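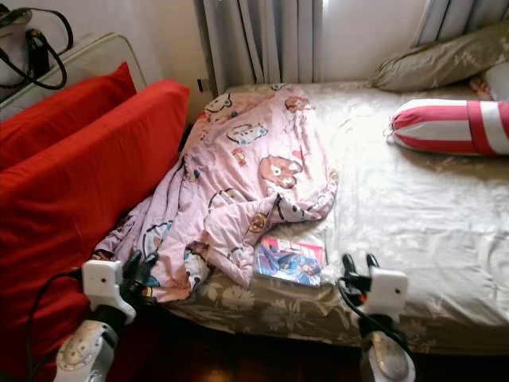 The bedroom line in the budget

By Margarida Brandão
Sep 29, 2018

Brarier looks after furnished apartments on short leases, and most of the labor in that business goes into bedrooms. Floors can be left to a machine that costs less than a decent mattress. Beds can't. Blankets have to be found in whatever heap they were left in, taken hold of by an edge and pulled straight, and the pillows and books and toys have to go somewhere first.

In August the company put a two-armed robot into its budget for the first time. The amount was small by the standards of factory equipment, and the planning took longer than the purchase. I spent time with the people who drew up the numbers, because other property managers are going to be handed the same kind of quote soon.

The first quotes

Brarier asked two suppliers for prices. Prindora offered a pair of arms on a wheeled base, sold outright, with software updates billed every year. Manolakis offered a lease that covered the arms, the grippers and a technician's visits. The lease looked expensive until the buyers listed what the Prindora price left out: spare fingers for the grippers, replacement cables, training, freight and a second battery.

Grippers were the item that surprised them. A two-fingered gripper is simple and fairly cheap, and it will pinch the fold of a blanket well enough. Fingers wear, though, and cloth is harder on the pads than the sales sheet suggests. Brarier now budgets $440 per unit per year for gripper parts alone and keeps a set on the shelf.

Cables came next. On many arms of this type they run outside the housing near the wrist, where they can catch on furniture. The company asked both suppliers who pays when one gets pulled loose. Only Manolakis had an answer in writing.

Paying for the room

The purchase price assumes a room the robot can work in. Brarier's bedrooms are tight. A sofa often stands right beside the bed, and the arms need space to swing between the two. Before signing anything, the company measured its floor plans and sorted the apartments by the clearance at the foot and side of the bed. Some units would need furniture moved, and that work went into the budget as labor.

Daylight was another cost. Strong sun across a pale sheet can wash out the camera's view of the wrinkles. Heavier curtains fix it, and they were priced along with everything else.

Bedding got its own discussion. A printed blanket on a printed sheet, with a striped bolster and a paperback lying on top, is an ordinary bed to a person. A supplier's demonstration is usually done with a plain blanket and nothing else. Brarier insisted on trials with lived-in beds and wrote that into the contract. Anyone shopping for this equipment should do the same, and should bring the bedding themselves.

What they settled on

The company chose the lease, for 3 units over 5 years, with a clause that lets it send one back after the first winter. The units will go to Tusgate, its largest property, where the bedrooms are close to identical and the elevators are wide enough for the base.

Staff hours stay in the plan at their current level for the whole first year. The finance side wanted to show savings right away and was talked out of it. A person will still go into every room to check the bed, empty the bins and do the bathroom, and someone has to be paid to start the robot and pick up after it when it drops a pillow.

The last line in the spreadsheet is $3,312 for storage. The robots need a dry, locked room with power on each site, and at Tusgate that means giving up part of the linen store. The shelves are being moved to the second floor, next to the laundry chute.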